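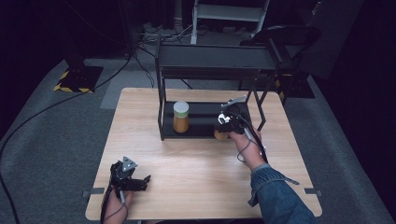 4.2 Trial of the Zhuravel hand-held kit

The Zhuravel kit, sold by Sekamer, is a pair of grippers that a person holds and works directly, one in each hand, while the motion is recorded for later use on an arm. We bought one set at list price and had no contact with the maker beyond two support emails (both answered the same day!). What drew us to it was how little stands between the operator and the object. With our older Wasgate joystick station, new operators needed most of a morning before they could pick up a jar cleanly. With the Zhuravel pair they were lifting jars before we had finished explaining the buttons.

Figure 4. Shelf task with the Zhuravel kit. The right gripper points toward the small amber container at the front of the lower tier; the taller jar with the pale green lid stands to its left.

The shelf task was chosen as the hardest of our three tabletop layouts. The lower tier sits just above the table, the upper tier closes off the space from the top, and the operator has to bring the fingers in nearly level. Dr. Sydorenko's first layout used an open tray, and every gripper we tried did well on it, so it told us very little. On the shelf the differences came out quickly.

Two operators recorded 3,000 attempts over the study period. After removing attempts with a dropped recording or a late start signal, 2,534 remained, and of these 2,218 ended with the container set down upright inside the target area. We were delighted with that number. It is the best we have had from any hand-held device on this layout, and neither operator had used one before May.

The fingers deserve special mention. They open wide enough for the larger jar and still close neatly on the short one, and the grip force comes straight from the operator's own hand, so there is no tuning step at all. Yurii Dovhaniuk, who recorded the larger share of the attempts, found that he stopped thinking about the tool after the first session and started thinking about the jar.

The kit has weak points. The cables are stiff near the connector and pull on the wrist during long reaches, which both operators noticed by the end of a block of 144 attempts. Taping the cable to the sleeve helped a little. The software also names its files by start time only, and we had to write a short script to match left and right recordings. Sekamer has told us that paired names are planned for the next release.

All recordings were made in the Nakbridge lab with firmware from July 2018. Results for the tray and drawer layouts are given in Section 4.3.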